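Slide 4 – textile collection in Flamton

Start with the totals. Flamton took in 3,920 kilos of used clothing last year, 970 of it in December. Pause here, people will want to write that down.

Two drop-off points, both near the bus station. Mention the Pärn route – it closed in spring and the bags went to Ornesham.

Plain T-shirts are the hardest to resell. Next slide.
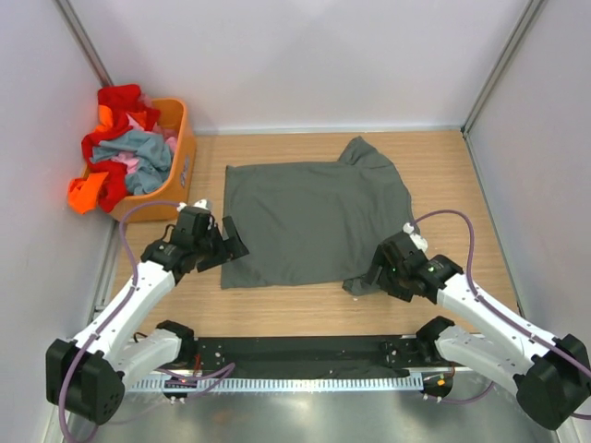 Povilas Ots objected at the Ornesham meeting that weight is the wrong measure, as one winter coat counts for five shirts. Take questions on that at the end.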